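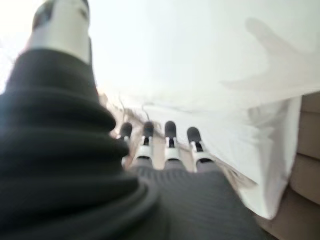

Hello again, sneaker people! I've had a pair of the new Drollby Vida on my feet for most of the month, and I promised a proper write-up before the spring pairs start showing up and I get distracted (I will get distracted). So, the Vida. It's a low-top court shoe with a canvas upper, a suede toe cap and a cup sole, and it sells for $84. If you remember the old Drollby Cuvix from a few years back, it's the same basic shape with less padding around the ankle and a much better tongue. The Cuvix tongue used to slide off to the left by lunchtime, and I spent a whole summer tugging it back at crosswalks. This one is stitched down on both sides and stays where you put it.

Color first, because that's what most of you asked about. There are four: cream with a forest green heel, all navy, brick red on a white sole, and a mustard one that looked awful to me in the preview email and is now the pair I want. I went with cream and green. The green is darker than it looks on the website, closer to a pine, and the cream has a bit of yellow in it, so if you were hoping to match it to bright white socks you may want to see it at a store before you order.

Comfort out of the box was fine, not amazing. The suede at the toe is stiff for three or four wears and then it lets go. The canvas never bothered me. I wore them for a long afternoon of errands on day two, came home, and had one small rub on my left heel that hasn't come back. The insole lifts out, so you can swap in your own, and I'd plan on it if you're on your feet all day because the stock one is thin! 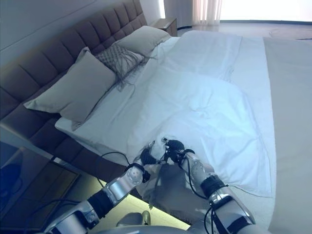
Does the Vida run big or small?

It runs half a size long. I'm a 9 in most things and the 8.5 fits me well with medium socks. Width is normal through the middle and a touch narrow at the little toe, so if you usually buy wide, stay with your regular size and use the extra length.

Now for the part where things get a little complicated. There are two versions of this shoe floating around and the boxes look almost the same. Style number 1036 is the regular one, the one I've been wearing, and it should be on shelves all season. Style number 1098 is the Nasenard edition, made with the Nasenard skate shop, and it has a full suede upper, a gum sole and a second set of laces in a speckled gray. They made 1000 pairs of it. The number is on a sticker at the short end of the box, under the size, and that's the only place it shows up, so check it if you're buying from a reseller. I've already seen the regular navy listed as a Nasenard pair with a price to match. The gum sole is the quick giveaway, and so is the eyelet count. Regular has six on each side, Nasenard has seven.

I haven't managed to get a 1098 myself. I was online at 10 in the morning with my card in my hand, the page froze, and by the time it came back my size was gone. Oh well. I did get to try one on in the shop, and the suede makes it feel like a heavier, warmer shoe. Nice for October, maybe a bit much for July.

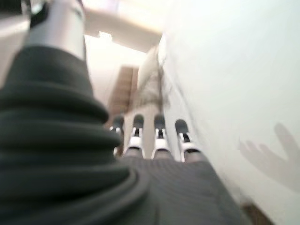

A reader in a much rainier town than mine wrote to say that the regular canvas pair dries overnight if you pull the insoles and stuff them with newspaper, but that the green on the heel left a faint mark on her light jeans the first time they got soaked. I haven't had that happen, though I've mostly had dry days. Dark pants for the first couple of wet walks, then.

Cleaning is easy enough so far. I use a soft brush, a bowl of lukewarm water and a drop of dish soap on the canvas, and I keep the water well away from the suede toe. A plain white eraser takes scuffs off the sole edge. The laces went through the wash in a mesh bag and came out the same length, and I wish I could say that about the ones on my last pair. 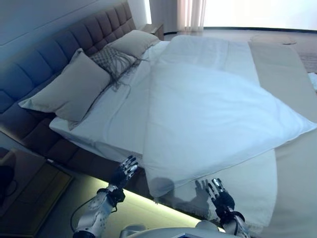

Another longtime subscriber thinks I'm being too kind about the insole, and says that at this price Drollby should have kept the molded one from the Cuvix. Fair point! I dug my old Cuvix insoles out of the closet and they do fit the Vida in the same size, so if you have a worn-out pair hanging around, try that before you spend any money.

Mustard restock is supposed to land in March. I'll send a short note when my size shows up, after I've ordered mine.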